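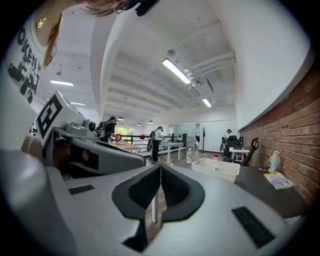
Figure 4.1 A person in a white T-shirt with large black lettering.

Chapter 4
Clothing and the Written Word

People have put writing on cloth for a very long time. Weavers marked their goods with a sign of the workshop, and laundries sewed small numbers inside the collar. In both cases the writing was meant for few readers. The printed shirt is different, as its words are addressed to everybody who passes on the street.

In this chapter we study how such words are read. A shirt is a difficult page. The cloth folds, the arm covers a part of the line, and the reader has maybe two seconds before the wearer is gone. Designers therefore prefer short words and heavy letters. Many of them also give the letters a worn, broken edge, so that a new shirt looks like an old favorite.

Section 4.2 presents the interviews which I-seul Cho made in April with customers of the Palumbo shop. She asked each person to say from memory what was written on the shirt they wore. Several could name the color of the letters and could not name the word.

Before you continue, look at the clothes in your own closet and write down every word you find on them. Keep the list. You will need it for the exercise at the end of Section 4.3.

Key terms: lettering, legibility, distressed print, wearer, passing reader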